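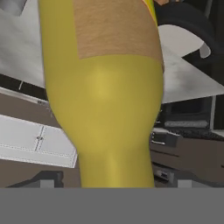 Dec 6, 2019

Ikthorpe parish organ and chapel books, bindery bench notes

Finished the collation of the Ikthorpe homiliary. 95 leaves, same as the old pencil count inside the back board, so the June worry about a missing gathering can be dropped. The gap we saw between Advent and Christmas is a binder's mistake. The third Sunday of Advent was sewn in after Epiphany and the catchwords prove it. I have left the order as it is. The parish wants it rebound in the order it came to us, with a slip at the front explaining where to find the Advent leaves.

Spine: old animal glue, very brown, came away with methyl cellulose poultice, 50 minutes under film for each section of the spine. I tried a shorter time on the first section and it lifted fibers. Don't rush the rest.

Sewing: four supports, all original as far as I can tell, the second one from the head broken at both joints. Plan is to keep the sewing and extend the supports with linen cord. If the second support goes when the boards come off, we resew that support only.

Repairs so far: gutters on the first two gatherings, corner losses on the leaves for Candlemas and St. Joseph. Both feasts have had heavy use. Wax on St. Joseph, small drops, lower margin. Scalpel for the bulk, then left alone. The stain that remains doesn't touch the text and the priest at Ikthorpe has said he would like the signs of use kept.

Tissue: the Ridis tissue is too white against this paper. Toned a sheet with dilute acrylic and it is closer but still cool. Will tone a second sheet warmer. Keep the first, it may suit the Erkham psalter.

Marginal notes: somebody marked breathing places in the Passion Sunday sermon with small ink strokes, and at the end of the Easter sermon wrote "omit if long." The ink in the Easter note is soluble. Tested one stroke with a damp swab point and got color right away. No aqueous work on those leaves at all. I have put a slip in at both places.

Erkham psalter: not started. It is booked in as item 679. The condition form says "text block sound," which I don't agree with. The first psalms are loose and Psalm 119 has a tear across the fold, mended at some point with stamp paper. It needs its own estimate before anyone touches it. Erkham want it back for Holy Week and I have told them that depends on the boards.

Money: Delorme fund has approved 3,000 for the two books together. The letter doesn't split it. I would put the larger share to the homiliary, as the boards need new leather over the joints, but this should be agreed in writing with both parishes before the psalter is opened up.

To do:
Second sheet of toned tissue
Finish spine, last two sections
Photograph the broken support before extending
Write the slip about the Advent leaves, plain wording, one paragraph
Ask Erkham whether they have the old clasp. There are nail holes for one on the front board and nothing came with it

Homiliary is back in its box on the lower shelf, under light weight, spine out. Please don't move the weight until the joints are done.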